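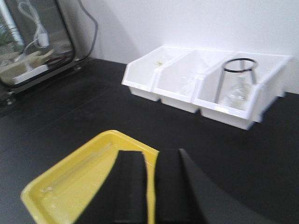 Washing up is the chore people ask for first and the last one they should expect to get, according to Jennylyn Belmonte. Putting away comes before it. Things that need to go back where they live, on a bench or a counter, all day long, by somebody who would like to be doing something else.

I've come around to her way of thinking, and I've come around to it happily, because putting away turns out to be a wonderful problem. I spent most of November visiting people who are trying to get machines to do it. Some of them work on kitchens, some on stockrooms, and a few on the small back benches where glassware and parts get sorted between jobs. I went in expecting to be let down. I came home and looked at my own kitchen counter with new respect.

Take a tray, a row of bins and a flask. A ten-year-old could tidy those up while talking about something else. For a gripper with two padded fingers, the flask is the hard part, and the reason is almost funny: it's clear. A camera near the hand sees a few bright lines where the light catches the glass, and through the middle of it sees whatever is behind. Set that flask against white plastic and it nearly goes away. You and I fill in the rest without trying. The machine has to learn how to fill it in, and then it has to trust itself enough to close its fingers.

Harish Namboodiri runs the robot work at Osthorpe, a small outfit that builds sorting benches for repair shops and teaching labs. He keeps a shelf of what he calls liars. There's a glass funnel on it, a mirror-bright spoon, a sandwich bag, and a black comb that he likes to lay on a black table. "Each one taught us something," he told me. "The bag taught us the most and I still can't stand it."

His team's arm went through 3667 pick-and-place tries over the summer, on everything from socks to sockets. Solid, dull, boxy things gave it hardly any trouble by the end. Give it a wooden block and you could go out for coffee. Clear things were another story, and so was anything that had to come out of a tight spot, past the legs of a stand or up over the lip of a bin. A person tips the wrist, feels a bump, backs off a hair and tries again without ever noticing. The arm I watched did back off! It bumped a bin with a plastic cup, stopped, lifted and came in from the other side, and I made a noise that made Harish laugh.

That small recovery is what has changed. Older machines did one thing in one place and did it well as long as the world stayed put. The newer ones are clumsy in a more interesting way. They make a mistake, see that they made it, and have another go. It's slow. A counter I could clear in a minute kept one of them busy for almost 30. But slow is a kind of progress you can plan around, if the counter can wait until morning.

Over at Cludura, they're counting on exactly that. Muthoni Nyamweya and her crew want a night tidier for shops, something that starts when the lights go down and has hours to get parts back into their bins. I stayed until a little after 9 p.m. to see it work. It put away washers, a tape measure and a pair of gloves (the gloves took four tries and ended up inside out). Then it met a loop of cable and quit for the night.

"Cable is soft, it's long, and it's attached to something," Muthoni said. "That's three problems, and people leave it everywhere."

So can machines do the chores yet? Some of them, in some rooms, with somebody nearby. Floors we've had for years. Sorting dull, firm objects into open bins is close enough that I'd expect to see it in ordinary shops soon. Folding is getting better, though I wouldn't hand over a shirt I liked. Glass, wet plates and the junk drawer are still ours.

Homes will be harder than shops, and Povilas Grigaitė thinks the reason is mostly about agreement. A shop can decide that small parts go in the left bin and stick to it. In his house, he said, the scissors have three homes depending on who used them last. His test kitchen at Multevau has 200 objects in it, and his two kids are allowed to come in and move them whenever they like – a better test, he says, than any he could write.

I asked him what he'd want it to do first at his own place. He thought about it for a good while, then asked whether it could find the lids.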